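Opinion > Columns > Work and Home

Leave the meeting room clock on the wall
By Samah Abdelaziz

Our office took down its wall clocks in September. The reason given was that everyone has a phone. I think it was a mistake, and a small one to fix.

A phone tells you the time, but you have to pick it up to find out. Once it is in your hand there are messages on it. I have watched a 30 minute meeting lose its thread when one person checked the time and stayed on the screen. A clock on the wall takes a glance and lets you go. 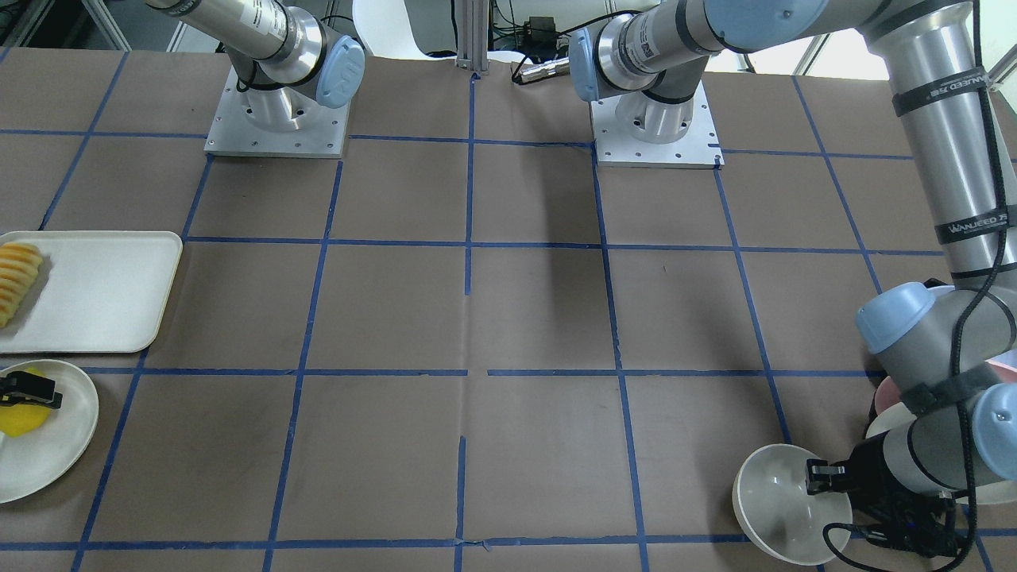 People also behave better when they share a clock. The speaker sees it, and so does the person waiting to speak. Without one, somebody has to interrupt, and it is usually the same somebody.

The cost is hardly an argument. I bought a plain clock for 18 dollars and hung it in my kitchen. My kids now leave for school on time most days, and I say less in the morning.

I would put one back in every room where people meet, and keep it set right. A clock that runs 7 minutes fast is worse than a bare wall.

Comments

Obed Korletey: We kept ours. Battery died last year and people still look at it.

Dalva Honorato: Disagree. The ticking drives me up the wall. Get a silent one at least.

Contact | Copyright 2021 Trivine | Back to top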